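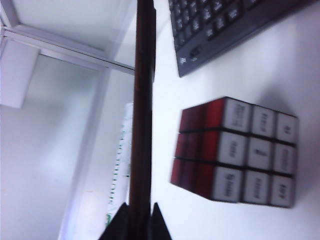
Cube on the desk, white side with the printed tiles, keyboard behind it.

Tuesday, morning

Continued with the printed cube. I write down everything from the beginning, since the last entry is short and I could not understand my own abbreviations.

The purpose is still the same: a puzzle cube with small text on the tiles, for the Clerkden reading table. The visitor turns the cube and the words get mixed, and then he or she must put them back in order to read the side again. One side is red without text, so that people have a side to start from. The white side is the one where I have put the most work, and it is also the one with the most problems.

Labels. The first set was printed on the Stikano matte sheet. The print was good but the corners lifted after two days of handling. The second set is on the Felero sheet, which is thinner and holds better at the corners. I will stay with Felero. There are 7 Stikano sheets left in the drawer under the printer, please use them for box labels and do not throw them away.

Cutting. I cut with the steel ruler and the new blade, on the green mat. The label must be a little smaller than the tile. If it reaches the black border it catches on the neighbor when the layer turns, and then it folds. I spoiled one complete row in this way before I understood what happened. I now make the first cut on the long side of the sheet, then turn the sheet and not the ruler.

Position. Clean the tile with alcohol, wait one minute, hold the label with the flat tweezers and put down one edge first. Press from the center to the outside. I tried also with the fingers but my labels were never straight.

Direction of the text. This was discussed at the table last week and it is still not decided. When the cube stands on the desk in the way most people put it down, the white side has the characters lying sideways. Some of the tiles have only one short mark and for these it makes no difference, but the ones with a longer line look like the spine of a book. I like this. The other opinion is that a visitor should not have to turn the head. My proposal is to leave the white side as it is and ask people who have not seen the cube before. If they turn the cube in the hand without thinking, there is no problem.

Size of the text. Too small on the longer lines. At arm's length I can read the short ones and not the long ones. The long ones need fewer characters, or they must be divided on two tiles. I prefer to divide, because the game becomes better when a word is broken and has to be found again. But then the list must be changed. The full list has 1,322 words at this moment and I do not want to go through it by hand. Maybe sort by length in the spreadsheet and take out everything that does not fit in the width.

Turning. The red side goes well. The layer under the white side is stiff, I think from alcohol that went in the gap and took away the grease. Put a very small drop of silicone oil and turned it 2 minutes in both directions. Better, but I can still hear it. Check again after lunch.

After lunch

Still a small noise, but it turns with two fingers. Good enough for now. Do not add more oil, it comes out between the tiles and then the labels will not stay.

I compared the white of the labels with the white of the desk. On this desk the cube almost disappears from one side and only the black borders are seen. On the reading table this will not happen, the top there is oak. For the photos on the Yadav page we should use the gray cloth.

To do:
Sort the word list by length.
Print one more set on Felero, with the long lines divided.
Ask for a second cube of the same size before I take off any of the present labels.
Buy blades.
Find out if the oak table will have its lamp on the left or on the right. The labels shine a little when the light comes low, and I would like to see it there before I print all the sides.

The cube stays on my desk next to the keyboard. You can pick it up and turn it, but please do not solve it completely, I want to see which labels become worn first.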